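Chez Flonside, le printemps des bras robotisés

Galerie – atelier de préparation, Himgate

Depuis avril, l'atelier de Himgate ne ressemble plus tout à fait à celui que j'ai connu en arrivant, et je suis ravie de pouvoir enfin vous le montrer ! On y prépare des lots de fournitures scolaires et de bureau pour les écoles de la région : 144 modèles de lots différents cette année, contre 100 l'an passé. Jusqu'ici tout passait par nos mains, du premier crayon au dernier taille-crayon. Maintenant les bras robotisés apprennent le métier avec nous, et franchement, c'est passionnant à suivre.

Le projet s'appelle Shim. C'est Ye-rin Ma qui l'a baptisé ainsi, un soir où il fallait bien mettre un nom en haut du dossier, et c'est resté. Elle règle les mouvements, Satish Suvarna prépare les objets à saisir, et toute l'équipe donne son avis (parfois très fort) sur la bonne façon d'attraper une paire de ciseaux.

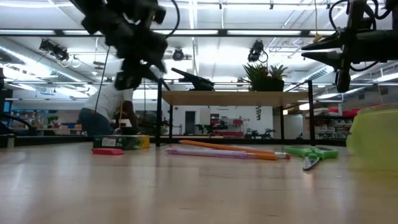
Les petites fournitures restent le plus gros morceau. Un crayon roule, une gomme glisse, une trousse se déforme dès qu'on la pince. Lucienne Millet, vingt-deux ans de préparation derrière elle, a passé des matinées entières à expliquer ce que ses doigts font sans y penser : par où elle prend, quand elle serre, à quel moment elle lâche. Elle disait au début qu'elle n'avait rien à apprendre à une machine. Elle a rempli deux cahiers !

Côté postes de travail, le changement se sent surtout dans les épaules. Les grosses séries de rentrée, c'étaient les mêmes gestes du matin au soir, et on finissait la semaine avec la nuque en béton. Le lundi, nous décidons ensemble de ce qu'on confie aux bras et de ce qu'on garde. Le contrôle final reste chez nous, les commandes particulières aussi – une école d'Erdale nous a demandé 334 lots pour gauchers, et là, Lucienne n'a laissé sa place à personne.

Shamim Rajput, qui était à l'emballage, s'est formé au réglage des pinces. Il arrive maintenant à sept heures et demie pour lancer les premiers essais, et il garde une liste des objets pénibles. En tête : l'équerre souple, suivie de près par le tube de colle.

Il reste du travail, bien sûr. Les cadences sont encore modestes, il faut reprendre des réglages chaque fois qu'un fournisseur change un emballage, et le planning des formations a pris du retard. Ye-rin Ryu y travaille et les prochaines dates seront affichées près du vestiaire. Si vous êtes à l'expédition et que l'envie vous prend d'essayer, passez voir Satish après la pause de dix heures, il adore montrer !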